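Home Programs Reports Documents Staff Contact Search

Handset Replacement Program: Progress Report, Second Reporting Period
Prepared by Imelda Dimaculangan, Mobile Devices, Sondale
Period covered: June through September

This report covers work done under the handset replacement grant since the last submission. It follows the order of the work plan. Spending is reported separately in the quarterly return and is mentioned below only where a technical decision changed it. 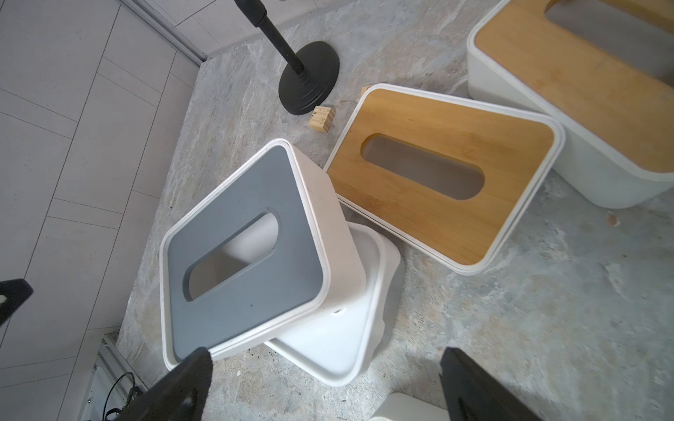
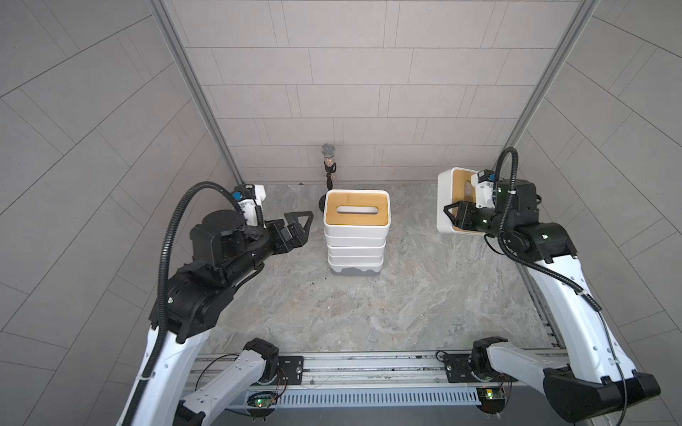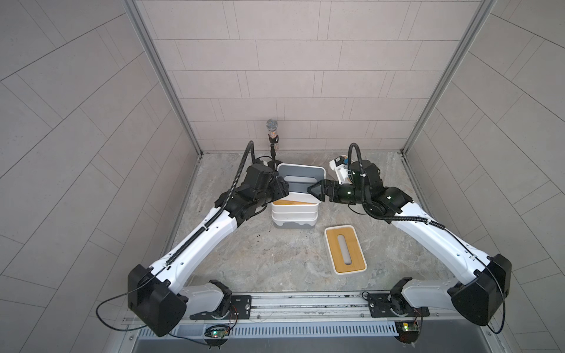
1. Status against plan

The program replaces the 215 work phones issued to field and office staff. The old phones run an operating system version that stopped getting security updates in spring, and the maintenance application no longer supports it. The replacement is the Wuvoda handset selected in the first period.

At the end of September, 177 phones had been replaced and 38 had not. The work plan called for all of them to be done by that point. Of the 38 outstanding, 31 belong to the night inspection group and are held back by the login problem described in section 4. The other seven belong to staff on extended leave and will be swapped when those staff return.

Enrollment in Menora, the device management console, is complete for every new phone. No new phone has been handed out without being enrolled first. This was a condition of the grant and it has been met.

2. Handset

The Wuvoda was chosen over the larger model on the shortlist for three reasons given in the first report: length of the update commitment, a battery that can be changed by our own bench staff, and a screen that reads well in direct sun. Two of those have held up in use. The third needs a comment.

Battery replacement on the bench works as the supplier described. The back cover comes off with a plastic pick, the battery is held by a pull tab, and no adhesive has to be heated. Bench staff were trained in one afternoon. The spare batteries arrived with connectors fitted and the phone reports their charge level correctly after the first full cycle.

Updates have arrived monthly. One of them, in July, changed the default for the lock screen so that message text was shown without unlocking. Menora did not flag the change because the console checks that a passcode exists and does not check the notification setting. We added a rule for it the same day and have since reviewed the other settings that the console does not check. The review produced a short list, kept in the shared folder under Device Rules, and each item on it now either has a rule or a written note saying why one is not needed.

Screen brightness in sun is good at full setting. Left on automatic, the phone dims when it gets warm, and in July and August it got warm often. Field staff reported the screen as faulty. It is not a fault, and the supplier has confirmed that the dimming cannot be turned off. The guidance sheet now tells staff to keep the phone out of the windshield mount when it is not being used for directions. Complaints dropped after the sheet went out, although the weather was also cooler by then, so no conclusion should be drawn from this.

3. Data transfer

The first report proposed moving data phone to phone over a cable. This was tried on the opening batch and dropped. The transfer tool copied personal settings well and work application data badly. The maintenance application stores unsent forms in a private folder that the tool skips without a warning. Four staff lost forms that had been filled in but not sent. All of the forms were rebuilt from paper notes.

The current procedure is as follows.

- The user sends or deletes all unsent forms while the old phone is still in service.
- Bench staff open the maintenance application on the old phone and check that the outbox is empty.
- The new phone is enrolled in Menora and receives the work applications from there.
- Contacts and calendar come down from the work account.
- Photographs taken for work are uploaded to the job record. They are not copied across.
- The old phone is kept, charged and powered off, for two weeks and then erased.

The procedure takes longer per phone than the cable transfer. It has not lost any data since it was adopted. The holding time for old phones was used twice, both times to recover voice memos that the user had forgotten.

Personal photographs remain a source of friction. The usage policy says that work phones are for work, and bench staff are not asked to move personal material. In practice many staff had years of family pictures on the old phone. Staff were given written notice and instructions for saving pictures to a personal account or a computer. A further notice goes out with the last batch. I would suggest that the policy be reworded before the next replacement round, because it describes something that does not match how the phones are used.

4. Login problem, night inspection group

The night inspection group share phones between shifts. Each phone is set up in Menora as a shared device, and users sign in at the start of the shift and out at the end. On the old phones, signing out took a few seconds. On the new phones it sometimes fails, and the next user is left with the previous user's session in the maintenance application, though not in mail or calendar.

We reproduced the fault on the bench. It happens when the phone has been off the network at any time during the shift and has a form waiting to be sent. The sign-out request waits for the form, the form waits for a fresh sign-in token, and the token cannot be issued because sign-out has begun. The phone then returns to the sign-in screen with the application session still open behind it.

Menora's support desk first advised a longer timeout. This made no difference. After receiving our logs they accepted the fault and supplied a test build in late August. The test build clears the session properly but discards the waiting form, which we cannot accept. A second build is promised for October.

Until it arrives, the group stays on the old phones. To limit the security exposure, the old phones in this group have been restricted to the maintenance application and the inspection telephone numbers. Web browsing and outside mail are blocked. The group supervisors agreed to this. It has caused one difficulty, namely that map links inside job records no longer open, and supervisors are printing the maps.

5. Repairs and accessories

Furtado holds the repair contract for anything beyond battery and cover. Turnaround has been within the agreed time except during August, when screen parts ran short. Phones sent in that month came back late and the spare pool was nearly used up. Furtado has since agreed to keep screens on the shelf for us and to tell us when stock falls below an agreed level. The revised terms are with purchasing for signature.

Most damage so far is to the charging port. Grit packs into the port, the plug does not seat, and the user pushes harder. The old phones had the same problem to a lesser degree, as the old cases had a port flap. The cases bought with the new phones do not. We have tested two cases with flaps. One blocks the lower microphone when the flap is open and was rejected. The other fits well and is slightly thicker. I recommend buying it for field staff only. The cost can be met from the accessories line without a transfer.

Wireless charging was left out of the original plan on cost grounds. It would avoid the port altogether for staff with a fixed desk, and some have bought their own pads. The phones charge slowly on them but do charge. I am not asking for funds for this, only noting that it is happening.

6. Disposal of old phones

Old phones are erased through the console, checked by hand, and logged by serial number. The hand check consists of starting the phone and confirming that it reaches the setup screen with no account lock. Phones with an account lock are set aside and the former user is contacted. Most locks were cleared by a telephone call. Phones with swollen batteries are not erased on the bench – they go directly to the metal cabinet and are collected with the other hazardous waste.

The buyer named in the first report has changed its grading and now pays much less for any phone with a marked screen. A second quotation has been requested. Expected income from resale should be treated as unconfirmed until it comes in.

7. Risks

The second Menora build may be late or may not fix the fault. If it is not in hand by the end of October, the fallback is to issue the night inspection group with individual phones and drop shared sign-in. That would need more handsets than the grant covers, and a separate request would be made.

The spare pool is smaller than planned. It recovers once the Furtado backlog is returned, which is expected next month.

8. Work planned for the next period

- Test the second Menora build on the bench, then on one shift, before wider use.
- Replace the 31 night inspection phones if the build passes.
- Place the order for flap cases, subject to approval of section 5.
- Remove the browsing restriction from any shared phone as it is replaced, and stop the map printing.
- Obtain the second resale quotation.
- Complete erasure of phones now in the holding period.

Approval is requested for the case purchase and for an extension of the completion date to the end of November. Test logs for the sign-out fault are available from Mobile Devices on request.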